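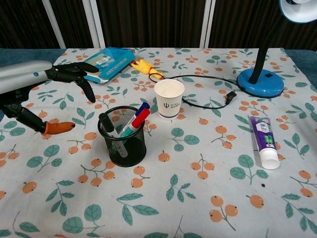 Unit 4: Who Owns a Player's Rights, and for How Long

Handout for Sports Administration, 6 Feb 2019
Bring this to the seminar. Copies left on the bus will not be replaced.

1. Where we left off

Last week we drafted a team. Everyone enjoyed that, and several of you drafted goalkeepers you had seen once on a highlight reel. Today is the paperwork. A draft pick gives a club the exclusive right to negotiate with a player. It does not give the club the player, a fact that club owners rediscover every July.

2. Terms you need

Reserve list. The names a club may negotiate with and other clubs may not. In our model league, the Arent League, a list holds as many names as the club cares to file, so some clubs file their entire childhood.

Qualifying offer. The minimum contract a club must put in writing to keep its rights alive. "In writing" means in writing. A warm phone call is a warm phone call.

Restricted free agent. A player who may sign an offer sheet elsewhere, after which the old club can match it. Free in roughly the way a dog on a long leash is free.

Compensation. What the old club receives if it declines to match, usually picks. General managers describe these as "assets" until they are used, when they become a left winger with a bad knee.

3. Worked case: Dadmont and the college defender

Dadmont drafts a defender at 18. He goes to college, as is his right, and Dadmont keeps his rights while he is enrolled. Four years pass. He gets much better. Dadmont in the meantime has hired and fired two coaches and now plays a system with no obvious use for him.

Under Arent rule 271, a club's rights lapse in the summer after graduation unless the player has signed. Dadmont makes an offer. The player's agent says he will think about it, which in this trade is a complete sentence.

Dadmont now has a choice:
a) Raise the offer, up to the entry-level maximum.
b) Trade the rights to a club he might like better.
c) Wait, and get nothing.

Most clubs begin at (a), discover that the maximum really is the maximum, and arrive at (b) about a week after everyone else has noticed. Work out for yourselves what the rights are worth on the first day of summer and on the last. Draw the line between them. It should slope down. If yours slopes up, see me.

4. Why would anyone trade for expiring rights?

The buyer gets an exclusive window and no promise. Plelluvness, the club across the river, once gave up a third-round pick for such a window and spent it leaving voicemails. Still, the entry-level maximum is the same everywhere, so once the window closes a club cannot outbid its rivals on salary. It can only offer ice time, a nice town and a coach who returns calls. Talking first, and alone, has some value under those conditions. How much is the question on your problem sheet.

5. Reading and written work

Read the Khương packet, chapters on reserve clauses and arbitration. The footnotes are where the fighting is.

Write 600 words advising Dadmont. State what you would do, when, and what you would accept in return. "Build a winning culture" is not a transaction. Papers that recommend changing rule 271 will be read with sympathy and marked down, as your client plays under it this year.

Next unit: salary arbitration, where a club explains to a player's face why he is not very good and then asks him to report to camp.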